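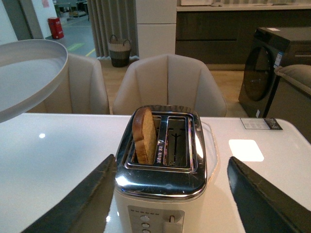
The bread that waits until morning

By Ita Brennan
October

The ovens at Pusidura go on at 11 at night, and the last loaves come out before the school buses start. Gyula Gulyás has run the bakery for 11 years, first with his uncle and now with one full-time baker, Obaidul Mridha. They make a white loaf, a rye and a seeded loaf on weekends.

Most of what they sell is eaten the day after it is bought. Gulyás knows this from talking to customers, and it changed how he bakes. He used to aim for the best possible loaf at 7 a.m. Now he adds a little cooked potato to the white dough and lets it rise overnight in the cold room - the crumb stays soft longer and slices without tearing.

"People buy a loaf for the week," he says. "They have one piece fresh, and then it's toast."
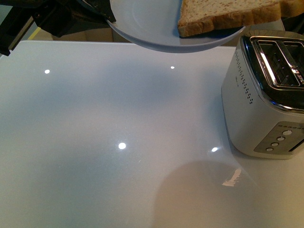
A white tabletop under overhead lights.

Bread goes stale even when it is wrapped tight. The starch firms up as the loaf cools and keeps firming for days, and it happens faster in a refrigerator than on the counter. Heat loosens it again for a while. Maj-Britt Åberg, who teaches an evening baking class across the street, tells her students to slice what they won't eat in 2 days and freeze it the same afternoon.

Pusidura sells nearly 100 loaves on a good morning. What is left goes at half price after 3 p.m., and the rye usually goes first.
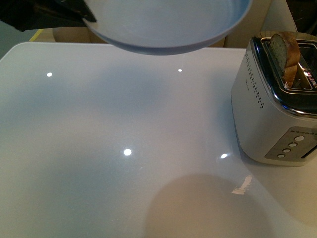 Flour is the bakery's largest bill after rent. Gulyás buys from a mill called Bilyk and has raised the price of the white loaf twice since spring. Some regulars switched to buying half loaves, so he started cutting them to order. Hedvig Hedlund, a retired nurse, takes half a rye and eats it at home with butter and a boiled egg. Breakfast needs little room or equipment: a bare stretch of white table and a plain blue dish would do for hers. She picks up the other half on her next walk into town, usually before noon, when Mridha is still at the counter.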